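Reusing an old tower as a file server?

slatbench
I have up to 200 GB of scans to keep at home. Is an old Dell board worth the power it burns?

Dustasik
Depends on the power supply. Mine idles at 60 watts - fine for me.

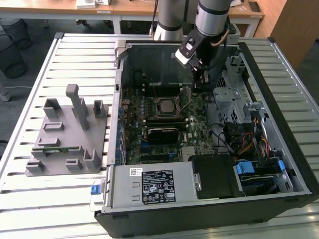
How much memory does a basic file server need?
Four gigs is plenty for two or three people.

Briem
Disagree. Get eight if you run backups at night.

Dustasik
I've run four for years, backups included.

witstead_ed
I'd skip the tower and buy a small used box. Less noise, and it fits on a shelf.

slatbench
I already have the tower. Going with eight gigs and one new drive.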